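Subject: Re: [parri-list] Salt lines and the back door

On Friday Ieuan Yorath wrote:

> I put salt across the front door the way my grandmother did, a full line with no gaps, and did the windows too. The house felt better for 3 nights and then the heavy feeling came back, mostly in the kitchen. Do I need to do the back door as well? We never use it. Also, how long do you leave the salt before you sweep it up? I have read everything from one night to a whole month and I don't know who to believe.

Ieuan,

Yes, do the back door. In the way I was taught, a door counts whether you use it or not. My aunt did every door that opened to the outside, including the one behind the washing machine that had been painted shut. She would put the salt on the sill if she couldn't reach the floor.

On timing, I sweep after 2 nights. Other people on this list leave it longer and I won't argue with them. In a damp kitchen it clumps and sticks to the floor, so that may settle the matter for you. Sweep toward the door, out of the house, and don't save any of it for cooking or for the next time. I put mine in the trash outside. Don't tip it on the flower beds, it kills plants.
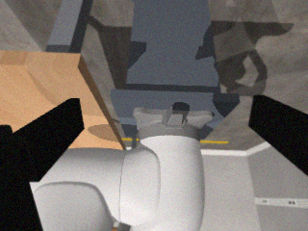 For the amount, 200 grams did the whole ground floor at my last place, with plain coarse salt from the grocery store. You don't need the black salt or the blessed kind that gets sold in little bags. I have used both and couldn't tell you there was any difference. If your grandmother's salt was ordinary table salt, use that.

What I do in a kitchen that feels heavy:

1. Open a window and leave it open the whole time.
2. Wash the floor first and let it dry.
3. Lay the salt at the back door, starting from the hinge side.
4. Stand in the middle of the room and say out loud that whatever came in can go. Use your own words.
5. Stay there quietly for 10 minutes.
6. Close the window.

Some people add smoke at step four. I stopped doing that after I moved into an apartment, as the alarm went off every time. A small bell works for me, or clapping in the corners of the room. Avier's old handout had a long section on bells. I think it is still in the list archive under October, if anyone wants to look.

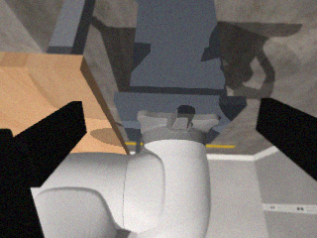 *White arm from above, with the round joint housing right of center.*

One more thing, and I say it to everyone who writes in about a kitchen. If you have a gas stove or a boiler in there, get it checked, and get a carbon monoxide alarm if you don't have one. A heavy feeling, headaches and bad sleep can come from that, and salt won't help. If you feel ill in that room, get out and call the gas company before you do anything else. I have been doing this a long time and I still check the alarm before I get the salt out.

You didn't say if the feeling is worse at night or the same all day. You also didn't say if anything new came into the house lately, like furniture or things from a relative. I would want to know both. With secondhand things I wipe them down with salt water if the material can take it (not bare metal, it rusts) and leave them on the porch overnight.

Pustico wrote a while back about laying a line twice in the same week. I haven't tried it and would be glad to hear how it went.

Write back after you have done the back door.

Jomar Estrella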